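Who writes the rules for a kitchen robot?

In December I read the safety rules my company, Brollico, uses for household robots. There are 55 of them. Most speak about speed and force, and only four speak about appliances that become hot. I think the balance is wrong.

Take a toaster oven. A robot should practise with it in simulation first, and the rule should say which kitchens, and how many starting positions.
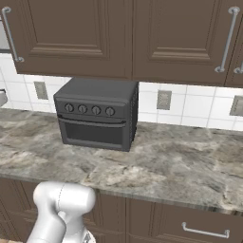

Malou Bech answered me that too many rules will stop small teams, and that a good engineer already knows when to stop the arm.

I respect this opinion, but I do not share it. A good engineer goes on holiday, and then another person must decide. A written rule stays in the building — and it can be corrected when it is bad.

My proposal is modest. Test each task from six starting positions, write down every failure, and keep the records for 90 days.

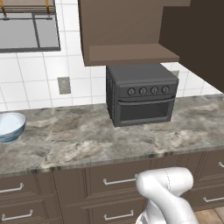
The toaster oven in a simulated kitchen, with the robot arm in front of the drawers.

I would also ask that the failures be published. Ultar already does this, and I read their list with more interest than any success video.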